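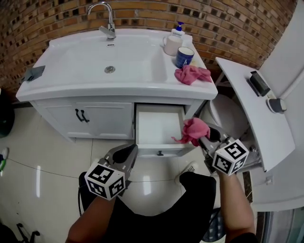

Community > Robotics > Grippers and Hand Tools

Search the help pages

Which hand-held gripper pads for cloth, soft or firm?

3 min read

flonano_fan

Hi all! I've been having a great time comparing finger pads on a pair of hand-held grippers, and I'd love some opinions before I order more. The test is a bathroom tidy-up: pick up a small pink cloth, carry it to the open vanity drawer, let go inside, repeat with the next one. Marker cubes on both grippers, camera up at head height, me sitting in front of the sink.

I've done 213 runs so far. Half are with the Joteck pads (firm, thin, a bit of texture) and half with the Flonano ones (soft and fat, really fun to squeeze). The soft pads grab a crumpled cloth on the first try almost every time. The trouble comes at the drawer. The cloth clings to one finger when I open up, and I end up shaking it loose over the edge. With the firm pads it drops right away, but I miss more pickups from the counter.

Also, my left marker cube loses tracking when I hold that hand low in front of the cabinet. Is that the pads, the camera or me?

malik_bench

Love this test! Cloth is so much more interesting than blocks. I went through the same thing with towels and ended up mixing them: soft pad on one finger, firm pad on the other. You keep most of the grip, and the cloth lets go on the firm side first. Try it before you buy anything, you already have all the parts.

For the pickup, pinch a fold and not a flat bit. I go in with the fingers open only halfway, it bunches the cloth nicely.

The tracking isn't the pads. Check what angle the cube makes to the camera when your hand is low. I tilted my head camera down 6 degrees and most of my dropouts went away. Glossy floor tiles can throw glare too, so have a look at your footage near the bright streaks.

tilecat

just use the soft ones and shake it lol

drawer_tester

I'd add one thing to the mixed pad idea, which I tried on Friday and liked a lot. Wipe the soft pad with a barely damp rag between sets. Mine were picking up lint and the release got worse the longer I went. Out of 900 runs on my Flimum grippers I kept 860, and nearly all the ones I threw out were from the end of a long set with fuzzy pads.

Keep your drawer at the same opening each time as well. I put a bit of tape on the runner as a mark. And please post your numbers when you've done the mixed set, I want to know how it does with thicker cloth!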